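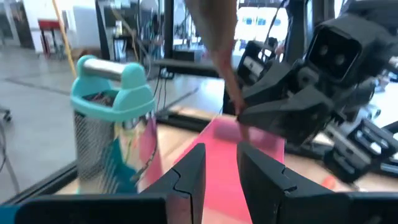
Can a robot arm grate vegetables yet?

Posted in Kitchen and Home Automation, 26 Sep 2019

I cook for a small lunch place and do most of the prep alone. Carrots and beets on a box grater are the part I'd most like to hand off. I know there are food processors, and we have one, but the owner likes the hand-grated texture. Has anyone seen a pair of arms do this job start to finish, including picking up the grater and wiping down after? I don't care if it's slow. I want to know if it's possible now or if I should forget it for a few years.

Houshang Pakzad

3 answers

Eyerusalem Yimer
Possible in pieces, no as a whole job. I work on two-arm setups and have spent a lot of hours on kitchen tools. Picking up a box grater by the handle is fairly easy if the handle is a plain arch and the gripper fingers are narrow enough to close on it. Holding it still while the other arm pushes food down the side is much harder. You press, the grater tips or slides, and the arm has to push back without crushing anything.

The food also changes size the whole time. A person feels the carrot getting short and shifts their grip. Most arms in this price range have no feeling in the fingertips, so they go by the cameras, and at the wrist the view is often blocked by whatever is being held.

In January we logged 76 tries at grating a block of firm cheese. 11 got to the end without a person reaching in. Cleanup wasn't part of it. Shreds stay in the holes and an arm with two stiff fingers is poor at getting them out.

For a lunch place I would wait.

gristow_fan
just get a Gristow drum grater. 359 dollars and it does a bag of carrots while you do something else. the coarse drum looks close enough to hand grated, my customers never said anything

Ayele
Agree with the second answer on cost, though the coarse drum does leave longer strands than a box grater. If the owner objects, run a small batch and let them taste both.

On the robot side, Plistance has arms for rent by the month, but you have to do your own setup and teaching. I tried one for stacking sheet pans. It managed flat pans and got stuck on the bent ones, and I sent it back. Grating is a harder job than that. Also ask your health inspector before you put any arm near open food, as the joints on the cheap ones have gaps you can't wash.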